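3.2 Labelling and legibility of shared controls

The second part of the survey dealt with controls that residents share: stairwell lighting timers, laundry room ventilation, drying cupboards and the pump switches in basement stores. The two estates, Brullport and Bruterach, were chosen since they were built to similar plans but have been managed in different ways. Brullport has kept a single maintenance contract from the start. Bruterach has changed contractor several times, and its fittings reflect this. A total of 558 households received the questionnaire and 203 returned it in a usable form. The return was higher at Bruterach, where the drying cupboards had been a matter of complaint for some time before the study began.

Following Hyvönen, we separate two questions that are often run together in the literature. The first is whether a resident can tell which control belongs to which piece of equipment. The second is whether the resident, having found the right control, knows what state it has been left in. Hyvönen calls these assignment and standing. A label on a switch plate helps with assignment but does little for standing, and a lamp does the reverse. Earlier work on tenant satisfaction has tended to ask a single question ("Are the controls easy to use?"), which cannot tell the two apart.

Respondents were asked to recall the last occasion on which they had used a shared control and to say whether they had pressed or turned the wrong one first. They were then asked whether they had left without being sure that the equipment was running. Both items were answered on a four-point scale and later reduced to yes or no. The reduction loses some detail, but the two middle points were used so differently on the two estates that we did not think a finer comparison could be defended. Answers from residents who had moved in during the survey period were kept, as leaving them out made no difference to the order of the results.

Grouping was treated as a separate variable. In most of the laundry rooms the controls are repeated, one set to each machine or cupboard, and the sets are mounted together on one wall. Residents must therefore match a place on the wall to a place in the room. Where the order on the wall follows the order of the equipment, this is easy. Where it does not, the resident depends on the label, and labels in laundry rooms suffer from steam, detergent and repeated cleaning. The general form of such a layout, with matching sets of controls side by side on a common face, is shown in Figure 4.
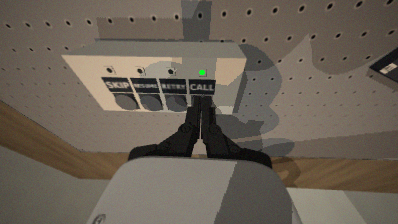 Figure 4. Control box with four matching columns of controls, mounted on a perforated panel. Computer rendering.

Brilard has objected that repetition of this kind is not in itself a fault, and that a resident who learns one set has in effect learned them all. On this view the errors reported in surveys come from poor placement of the box within the room, and would remain if every set were given a different shape or colour. The objection is a fair one, and our own figures support it in part. Among residents who had used the same laundry room for more than a year, errors of assignment were uncommon on both estates, whatever the state of the labels. Errors of standing were as common among long-term residents as among newcomers.

The objection is weaker in the case of the basement pump switches. These are used seldom, often in a hurry, and often by someone who has not used them before. There is little chance to learn the layout by habit. At Bruterach the switches in 11 of the basements had been replaced at different times, so that a resident who knew the arrangement in one block could be misled in the next. Brullport had no such mixture. Written comments from Bruterach mention the pump switches more often than any other fitting, and several describe going back upstairs to telephone the estate office before touching anything.

We also recorded the height and lighting of each control position. Height varied little. Lighting varied a good deal, mainly through the position of the nearest lamp relative to the user. In eight of the rooms the only lamp was behind a person standing at the controls, and the user's own shadow fell across the labels. Residents rarely named this as a problem in the questionnaire, but it was noted repeatedly during the walk-round visits, which were made in the late afternoon in September. We did not repeat the visits in winter, and the laundry rooms at Brullport have small high windows which would make a difference at midday.

Taken by itself, the condition of the labels predicted less than we had expected. Worn labels were linked with errors of assignment only where the order of the controls departed from the order of the equipment. In rooms where the two orders agreed, residents seem to have ignored the labels altogether, and a few wrote that they had not known there were any. Errors of standing were linked to the absence of a lamp or other sign at the control itself, and also to distance: where the equipment could be heard from the control position, residents were seldom in doubt. The drying cupboards at Bruterach, which are quiet and stand in a separate recess, gave the highest rate of doubt in the survey. Section 3.3 considers how far this accounts for their higher running costs.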